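Rings That Open: A Hinged Band for Hands That Change Size

4 min read

My project for the second-year metals studio started with a complaint I have heard at a great many family dinners, which is that a ring that fits in the morning will not come off at night. Fingers swell in warm weather, after salty food, during pregnancy and with arthritis, and the knuckle is often the widest part of the finger to begin with. A ring sized to pass over the knuckle then spins and slides once it is on. I wanted to make a band that opens on a hinge, closes snugly at the base of the finger, and still looks like something you would be pleased to wear to a wedding.

I called the design Rultov, after the street where I rented my first bench, and I gave myself a budget of 50 dollars for brass, silver sheet, solder and blades. Brass did most of the work, as it usually does in our studio, and only the final two rings were made in sterling.

The first version had a three-knuckle hinge with a tongue clasp on the opposite side, much like the ones on old bangles. It closed nicely and it caught on absolutely everything — sweaters, hair, the lining of my coat pocket. The tongue also took a set after a few days and stopped clicking. I had read that work-hardening the tongue would fix this, so I hammered the next one lightly on a steel block before fitting it, and it held its spring much better.

For the second version I moved the clasp inside the thickness of the band, which meant going from 1.5 millimeters up to 2.2. I was worried it would feel like wearing a plumbing fitting! I filed a soft bevel along both edges to lighten it, and the classmates who tried it on mostly did not mention the thickness at all.

I asked 20 people to wear a brass sample for a full day and fill in a short card afterward. The cards were a mixed bag, and I learned more from the grumpy ones. Several wearers wanted to open the ring with one hand, which I had never considered, being too busy admiring my hinge. Two said the click was a comfort because they could hear that it was shut. I also ran the clasp by hand, opening and closing it in batches of 30 while listening to the radio, and the hammered tongue finally cracked at cycle 1,264. For a ring opened twice a day that comes to a little under two years, and I would like it to be a good deal longer.

The sterling rings were polished and finished at the shared workshop in Prerkgate, where the buffing motors are kinder than ours. One has a plain face and the other carries a row of shallow flutes that hide the seam when the ring is closed. I like the fluted one best, though the plain one is truer to what I set out to make.

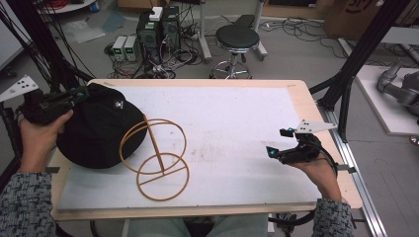 Bedoya, January

Next term I plan to try a replaceable tongue held by a tiny screw, and a wider thumb notch for opening the band one-handed. The sample cards and the cracked clasp are in my folder for anyone who would like to look through them.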